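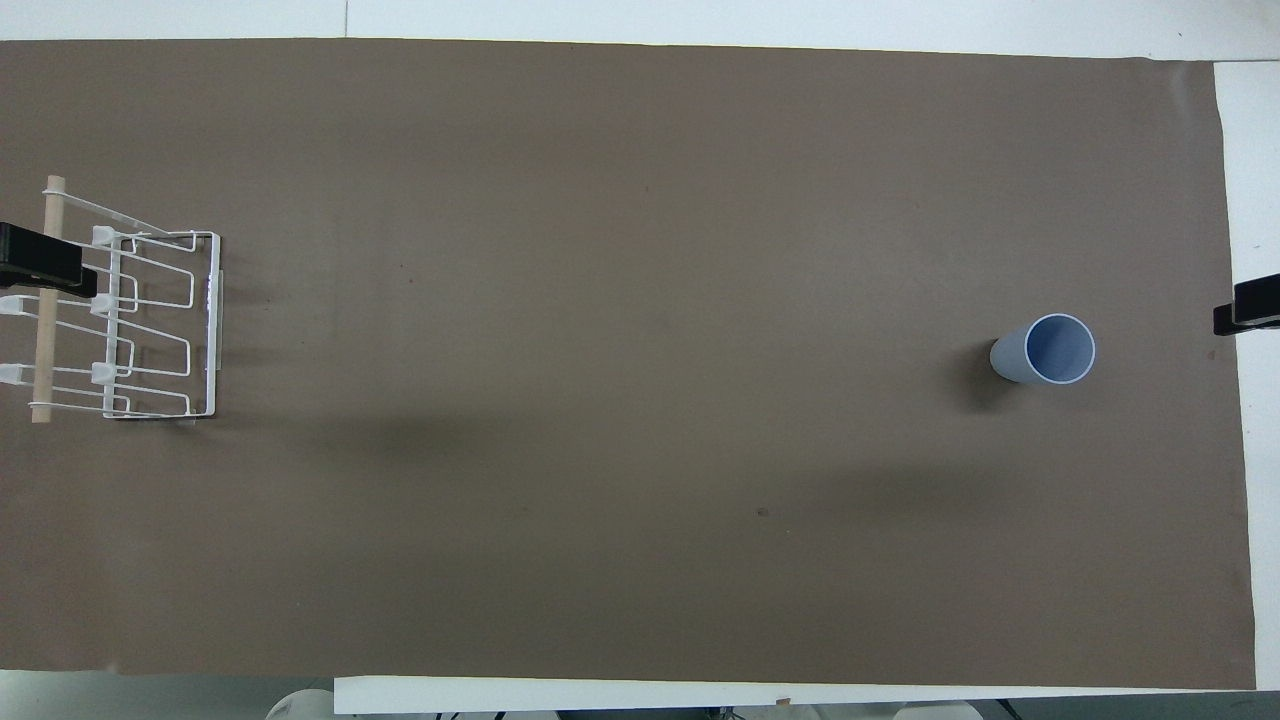

The Sudel are a species of small burrowing people native to Climix, the larger of the 2 moons of Priedītis. Short, wide-handed, mostly blind in daylight. They live in shelf-towns, cut into the canyon walls, and the best known of these is Wavville. A shelf-town is one long spine with rows of looped sleeping ledges coming off one side, much like the bent wire dividers on a white dish rack, and each loop holds one family. Families don't swap loops. Ever.

Biology
Adults stand to the waist of a human and weigh a lot more than they look. Skin is gray, goes chalky with age. Sudel hear through their palms and will press both hands to the ground before speaking to a stranger. Life span is 109 Climix years. Young are born in pairs and share 1 name until they can dig, at which point the elder keeps it and the younger picks a new one.

History
Early records are thin. The Sudel didn't write anything down before the Long Shade, when Climix passed behind Priedītis and stayed there for two generations. Surface crops died off. The canyon towns took in the plains clans, and most of the feuds in later stories start here — who got a loop, who had to sleep in the tunnels. Wavville had 2,000 residents when the light came back and it has kept to that number by law. Anyone born over the limit founds a new town or waits.

Culture
No kings. Disputes go to the oldest digger on each side and they talk untill one falls asleep, who loses. Music is drummed on stone, felt more then heard. Metal is considered rude indoors.

Language
Sudel speech has two registers, loud and ground. Ground speech is tapped and has no past tense, so all history is told in loud. See also the Climix page for tap charts (unfinished).

Last major edit November 28, 2019. Religion section still to come, plus the map of the plains tunnels.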